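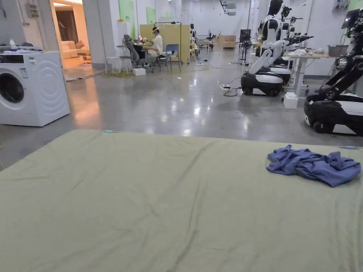 *The folding cell at our Sevstead workshop, with a blue cloth waiting on the green cover.*

## About Sikier

We look after one folding cell and we write down what goes wrong with it. Plenty of firms will tell you their robots run themselves. We have yet to meet one that does.

Sikier began in April as a maintenance crew for Studora. The brochure for the Güler base promised setup in 60 minutes. Our first took nearly 200, and most of that went on cables.

The cover comes first each day. It has to lie smooth and be clipped along the far edge, or the arms treat a crease as a hem. Creases come back however hard you pull.

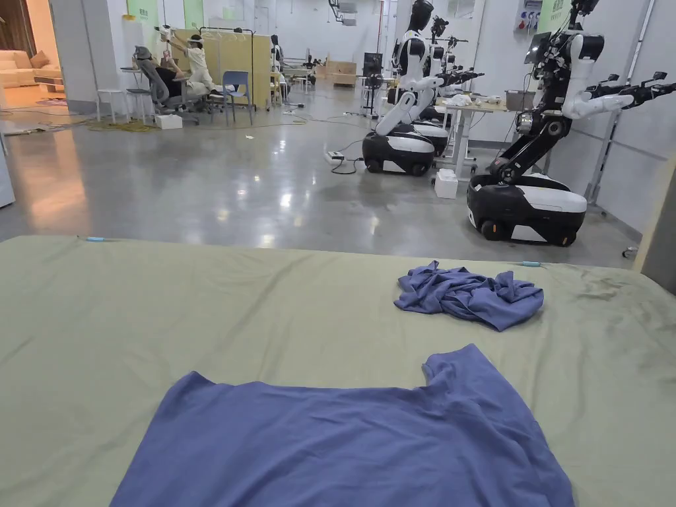
T-shirts are our test load. We put one down flat and leave another in a heap, and we don't sign off a repair on the flat one alone. Anybody can demonstrate with a flat shirt.

After that come the wheels, the wrist joints and the plugs. The full check has 110 steps. We doubt all of them are needed, but we've dropped only 7 so far and put two of those back.

Visits to Sevstead are by arrangement. Bring your own shirts if you don't believe ours.

*Page last checked June 26, 2026*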